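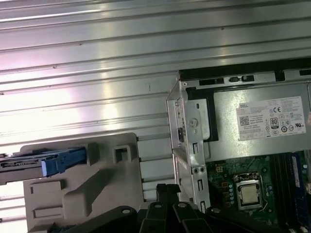 Ticket 1215: Dell tower, powers on, no display, shuts off

Status: open, waiting on parts
Site: Madigan bench room
Queue: Flollis desktop repair
Priority: normal (user has a loaner)

Reported problem
Tower came over from the Gratia front office. User says it ran fine in the morning, froze after lunch, got powered off at the button. Since then: fans spin, no picture, power light goes amber, off again after 18 seconds. Tries again by itself if you leave it plugged in. Same thing on two monitors and two cables so not the screen.

User needs files off the drive either way. Do NOT reimage. Repeat, do not reimage.

Log

9:10 Plugged in at bench, same as reported. No beeps. Amber light blinks then drops out too fast to get a clean count. Unplugged, held power button to drain it.

9:25 Side panel off, laid tower down. Dusty in the front, blew it out. No swollen caps that I can see, no burnt smell. All the power plugs pushed down firmly, one on the harness felt a bit loose but might be me.

9:40 Cooler off to get a look at the CPU. Old paste was crusty, cleaned it. Retention frame closed and latched. Didn't pull the chip, dont want to mess with the pins unless we have to.

Note for whoever picks this up: the heatsink has to go back on w/ new paste before ANY power test. Paste is in the second drawer.

10:05 Memory. Pulled it, wiped contacts, back in same slot. Cooler on, power on. Same fault. Moved stick to next slot, same. Tried a known good stick from the Uvotura spares box, same. So probably not memory. Put the original back.

10:30 Disconnected drive and optical, power on with just board and memory. Stayed up longer, roughly 3 minutes, then off. Still no picture. Leaning power supply or board.

10:50 Drained it again, cooler back off. Going over the board and cables by eye before I swap anything.
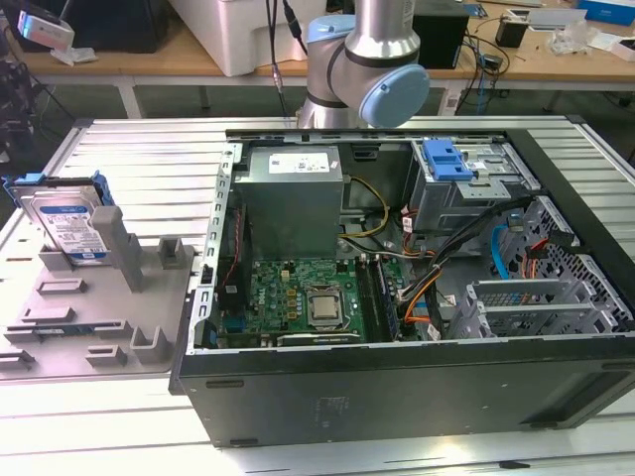
Tower open on the bench, power supply and board still in.

11:15 Drive check. Hooked a drive reader to the user's disk, it mounts, folders are there. Copied user profile to the Flollis share, 600 files and a handful of long path errors. Will rerun the errors tonight. Drive itself looks healthy so it is not the cause.

11:40 Cable check. Went along the harness from the supply toward the bays, looking for pinched insulation or a pin pushed back in its plug. The blue SATA lead makes a big loop over the middle, keep it clear of the fan when the panel goes on.

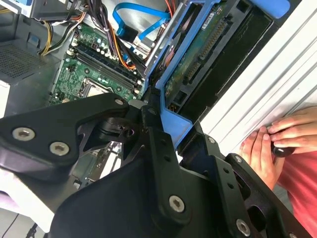 Nothing pinched so far. Wiggled the main board plug, no play in it. The loose one from 9:25 seats fine now, so I was probably just not pushing hard enough the first time.

12:05 Supply self test with the board unplugged. Fan kicks, stops, kicks, stops. It should just run. That's pretty much my answer but want a second supply to confirm before we order.

12:20 Checked Uvotura spares list, says one matching supply on the shelf. Shelf says otherwise. Requested one from Gratia stores. Please fix the list.

Still to do
- fit replacement supply, retest w/ original memory
- if same fault, board is next, check warranty first
- fresh paste + cooler before power on (see 9:40)
- rerun copy for the long path errors
- tell user files are ok, they have asked twice

Update 2:45
Stores can send a supply with the next van. Leaving the ticket open, tower stays in Madigan with a tag on it. Screws are in the lid of the paste box, pls dont tip it.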